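Clistari Woven Storage Basket
User guide, section 4: First use, filling and daily care

4.1 Before the first filling

The basket is delivered flat on its bottom, with paper inside to keep the form of the walls. Please do the following steps in this order.

1. Take out all the paper. Look also into the corners, small pieces like to stay there.

2. Wipe the basket inside and outside with a dry, soft brush. A little dust from the weaving is normal and does not mean a defect.

3. Put the basket in a room with fresh air for 2 days. The natural smell of the fibers becomes weaker in this time. In October and in the winter months, when windows stay closed, it can need longer.

4. Pass your hand slowly over the inner walls. If you feel a hard fiber end, cut it with small scissors close to the weave. Do not pull on it.

Caution: Never pull a loose fiber. You can open the whole row, and this damage is not covered by the Bustus warranty.

4.2 Choosing the place

Put the basket on a flat and dry surface, for example a table, a shelf or a closed cabinet top. A table is the best place for filling, as you see the inside well and do not need to bend. Keep a distance of 40 cm from radiators and stoves.

Note: On a soft wood surface, please lift the basket when you want to move it. Sliding can leave fine lines in the finish. Felt pads are sold separately under the name Brodness and are glued under the four corners.

4.3 Filling with small textiles

The basket is made for light household textiles: kitchen cloths, napkins, face towels, baby cloths and similar. Up to eight kitchen cloths of usual size can be stored in the medium model.

1. Check that every cloth is fully dry. Moisture is the most frequent reason for spots on the woven bottom.

2. Decide which side you will fill first. We recommend to start at one short side and to go toward the other. So the free part of the bottom stays together in one piece and you can use it later for something else.

3. Lay the first cloth against the inner wall. It does not need to be folded exactly, but no corner should hang over the edge, where it can catch on a drawer or on a sleeve.

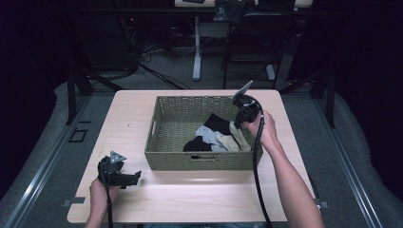 4. Add the next cloths close to the first one. They may overlap a little. Dark cloths that are new should be washed separately before storage, or their color can go over to light ones.

5. Press the pile down lightly with the flat hand. If it stands higher than the wall, take one cloth out again.

Note: If you store different colors, give each color its fixed place. With this you can take out the right cloth without turning over the whole pile.

Caution: Do not store cloths that were used with oil, wood polish or solvent. Such cloths can become warm by themselves and start a fire. Keep them in a closed metal container.

4.4 Lifting and carrying

The cutout handle in the wall is made for pulling the basket forward on a shelf. For carrying, hold the basket with both hands from below. The maximum load is 8 kg, and the load should be spread over the bottom before you walk with it.

If the border of the handle becomes rough after long use, stop using the handle and follow the repair steps in section 6.

4.5 Cleaning

1. Empty the basket and turn it over. Knock softly on the bottom.

2. Use the vacuum cleaner with the brush part, on the lowest power.

3. For a spot, take a cloth which is only a little damp, and wipe in the direction of the weave.

4. Let the basket dry in the shade, standing on its side. Fill it again when the bottom feels dry from both sides.

Caution: No washing machine, no dishwasher, no bleach. Do not put the basket in direct sun for drying, the fibers become pale and can break.

4.6 Spare parts

Felt pads and cotton liners can be ordered from Michalík, the distributor for Bustus home products. Please give order number 29 for the liner of the medium model. The liner is washed by hand and put back only when it is dry.

Guide revised 16 April 2026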